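I have been meaning to write about moving my aunt's recipes out of her old tin and into a proper notebook, and then July went by (as July does!) and I hadn't written a word. There are 771 cards in that tin, and I've copied out three so far, so please don't hold your breath.

The first was her plum dumplings from Kustetmont, which she wrote down in pencil on the back of a bus timetable. I spent a whole Thursday evening trying to work out whether she meant flour or sour, and finally called my cousin, who laughed at me for a good while before she told me it was both.

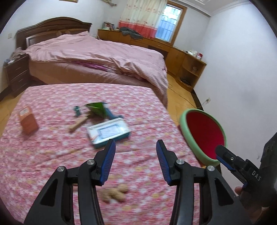

Red on the inside, pale green around the rim.

The second card is soup, and I'll save that one for colder weather. The third is a honey cake that wants two days of resting under a cloth, and I lasted one night before I cut a corner off. It was a bit dry, but lovely with coffee, and I think she'd have forgiven me. 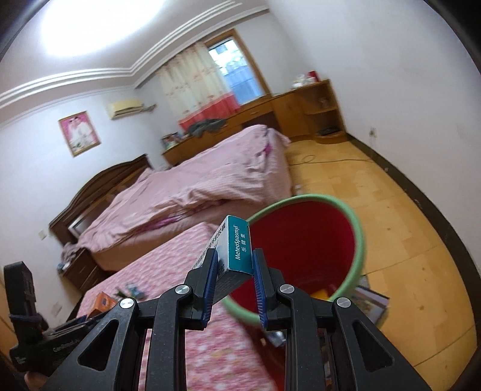
MeteoSpasmyl, with the bucket just behind it.

Next up is her pickled cabbage, if I can find a big enough crock.

© Aurelia Tanner | Contact | Back to top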